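**示教编程**（又称机器人示教、演示式编程，英语常作 robot teaching 或 programming by demonstration）是让机器人从人的动作中获得任务知识的一类方法。操作者握住机械臂带着它走一遍，或者坐在一旁用另一套装置远程控制它，机器人则把关节角度、夹爪开合、相机画面一并存下来。程序员不必逐行写出“向左移动若干毫米”，会做这件事的人直接做给机器看就行。这个想法朴素得惊人，却养活了半个多世纪的工业喷涂和焊接，如今又成了机器学习里最热闹的题目之一！

## 名称

中文的“示教”二字由“示范”与“教导”合成，在工厂里用得最早，常与“再现”连用，即“示教再现”。学术文献中另有“模仿学习”“从演示中学习”等说法。几个词的范围并不完全重合：示教偏重人如何把动作交给机器，模仿学习偏重机器拿到数据之后如何归纳。日常交谈里大家混着用，一般也不会误会。

## 历史

早期的示教再现机器人采用的办法很直接：工人推着手臂沿工件走一圈，控制器记住沿途的位置，随后一遍遍重放。喷漆工对这种方式尤其买账，因为手腕那一下轻巧的翻转很难用坐标说清楚，带着机器走一次却只要几秒钟。后来示教器（一种带按键和急停开关的手持盒）普及开来，操作者逐点移动、逐点保存，精度高了，手感却丢了一些。

主从遥操作走的是另一条路。它起初用于处理放射性物质，人在屏蔽墙这边动，机械手在墙那边跟着动。两条路线在近年的桌面机器人研究中会合：小型手臂便宜了，相机小到可以装在手腕上，录一次演示的成本大大降低。
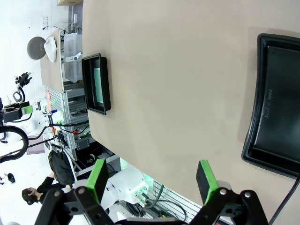
## 分类

### 拖动示教

操作者直接用手推动机械臂。控制器此时补偿重力和摩擦，手臂摸上去轻得像浮在水里，第一次上手的人多半会笑出声来。拖动示教直观、学得快，适合打磨、涂胶这类轨迹连续的工作。缺点也明显：人的手和身体常常进入相机视野，录下的画面与机器人日后独立工作时看到的不同；要同时拖动两条手臂，一个人往往忙不过来。

### 遥操作示教

操作者不碰执行任务的手臂，而是通过另一套输入装置控制它。常见的输入装置有以下几种：

- **主手**：结构与从手相同或相似的一条手臂，人握着它动，从手跟着动；
- **手柄与三维鼠标**：便宜，占地小，做精细旋转时比较吃力；
- **虚拟现实控制器**：追踪人手在空间中的位置和朝向，移动范围大；
- **动作捕捉手套**：多用于多指灵巧手。

遥操作最讨人喜欢的地方在于，人被迫只用机器人拥有的本领去完成任务。机器人只有两根手指，操作者便也只有两根手指可用。录下来的每一个动作，机器都确实做得到。

### 手持夹爪示教

把一只夹爪从手臂上“拆”下来交给人拿着，夹爪上带相机，人走到哪里录到哪里。这种方式不需要整台机器人到场，厨房、仓库、教室都能去。代价是要另想办法估计夹爪在空间中的位置，而且人手能够到的姿势，装到手臂上未必够得到。

## 演示数据

一段演示通常包含三类信号：手臂各关节的状态，操作者发出的指令，以及相机图像。相机的位置很有讲究。固定在桌旁的相机看得到全局，手臂一伸过去却容易把目标挡住；腕部相机随夹爪移动，离物体近，指尖与物体的关系看得最清楚，于是许多工作站两种都装。

腕部视角也有自己的脾气。手腕一转，整个桌面就在画面里斜过来，房间里的支架、线缆甚至地上的背包都可能跟着入镜。这些背景对任务没有用处，学习算法却可能偷偷拿它们当线索。有经验的团队会刻意让背景有些变化，或者在训练时对图像做裁剪和颜色扰动。 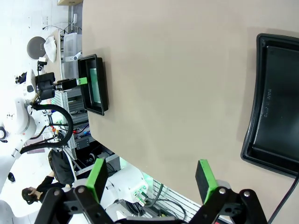

桌面任务中，托盘是一种很受欢迎的道具。它给物体划出一个明确的起点或终点，“放进去了没有”一眼便能判断，标注时省去许多争论。托盘的边沿又带来恰到好处的难度：夹爪必须先抬高、越过边沿再下降，贴着内壁的扁平物体尤其难取，手指要找准角度才能伸到边上。薄片、布料和卡片因此常被选来考验一套示教系统的手感。

演示的数量取决于任务。Hiterura 双臂教学平台的入门手册建议，简单的抓取放置先录 28 段，看过策略的表现之后再补；涉及两臂交接的任务则以 300 段为起点。数量之外，一致性同样要紧。若甲每次从左边接近，乙每次从右边绕过去，算法取个平均，手臂很可能直直撞向正中间。

## 操作者的技巧

遥操作是一门手艺，而且是一门很有意思的手艺。Purificación Toledo 在为 Baltness 培训部编写的讲义里把初学者的毛病归为一句话：“手比眼睛快。”她要求学员在每次合上手指之前停顿片刻，让相机留下几张清楚的画面，也让日后的模型有机会看懂“为什么现在要夹”。讲义还建议每录 100 段就让操作者离开座位休息，疲劳时录的演示往往路径更绕、松手更急。

Nakamura 工作站的用户则流行一种双人练法，2 名操作者各管一条手臂，靠口头招呼配合。这样录得慢，可是新手能很快体会到两臂之间何时该让、何时该接。熟练以后再由一人双手控制，动作会流畅许多。

失败的演示要不要留，各家意见不一。有人一律删去，有人专门保留“夹空之后重新来过”的片段，用来教机器人纠错。后一种做法近来越来越受重视，看着一条手臂夹空、退回、换个角度再试，确实叫人忍不住替它加油！

## 与自主执行的关系

早期系统只是重放轨迹，物体挪动一点便告失败。现在的做法多是用演示训练一个策略模型，由模型根据当前画面决定下一步动作。模型执行时，操作者仍可随时接管，把一小段修正录进数据集，再重新训练。Tana 开源工具包把这一流程做成了一个踏板：踩下去是人控制，松开是机器控制，两种状态在日志里分别标记，事后检索十分方便。

## 局限

示教得来的能力受演示者水平的限制，也受硬件限制。多数遥操作装置不向人手反馈接触力，操作者只能凭画面猜测夹得紧不紧，处理软物和易碎物时格外费神。通信延迟会让动作变得犹豫，这种犹豫又会被模型原样学走。此外，不同型号手臂之间的数据如何通用，至今仍是开放的研究课题。

## 参见

- 模仿学习
- 主从机械手
- 协作机器人
- 手眼标定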